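Glove sorting station – tracking drops out on the right gripper

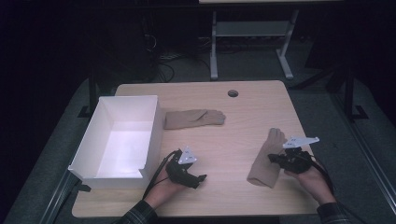
Re: how I have the table set up

wovex_bench wrote:
OK so this is my station, two hand-held grippers with marker plates, gloves go in the white box. The right one loses tracking whenever I stand a glove upright. Left one is fine! I've done 1,871 glove picks on this pair and it only started after I swapped the jaw pads (Naretti ones, they're great otherwise).

tapedown24 wrote:
Check the screws under the plate. Mine backed out at over 3,000 picks and the plate rocked just enough to mess up the pose. Threadlock, then recalibrate.

Sugiyama_fan wrote:
Disagree, I'd look at the cable first. If it pulls when you tilt your wrist, the whole thing twists – give it more slack and clip it to your sleeve.

tapedown24 wrote:
Slack won't fix a loose plate. And clipping it to a sleeve is asking for a snag.

wovex_bench wrote:
Two of the screws were loose, ha. Tightened them and ran 17 gloves with one dropout. Still going to try a longer cable, Evum has them in stock (small box, cheap shipping).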